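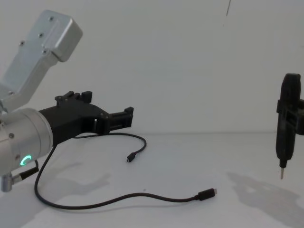 About Grastix

Grastix is a Saturday science school for students of ages 11 to 14. Our teachers, Xiuying Luo and Renato Painemal, give lessons in biology and simple chemistry. Each group has seven students, so everyone can do the experiments.
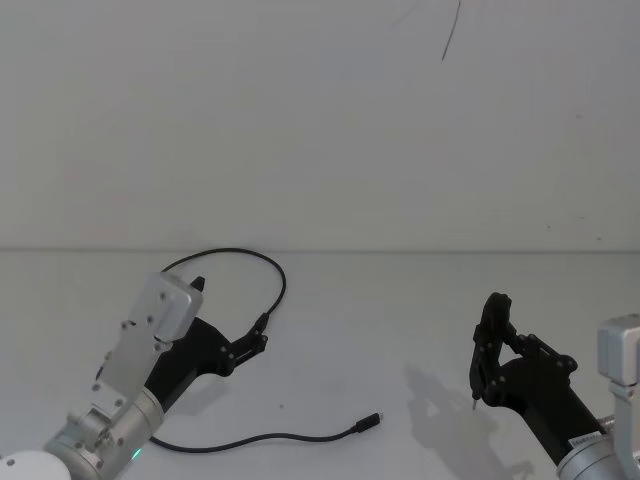

How to join

Send us the form before July. The price is $90 for one term, and lab coats are included.

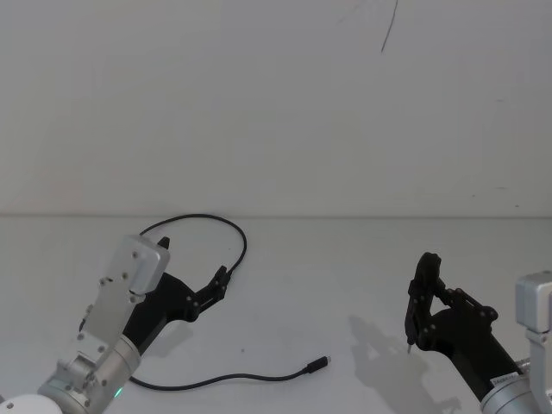
Page last changed: 2025-06-07

For questions about places, please write to Facundo Durán at the school office. He answers in English and Spanish.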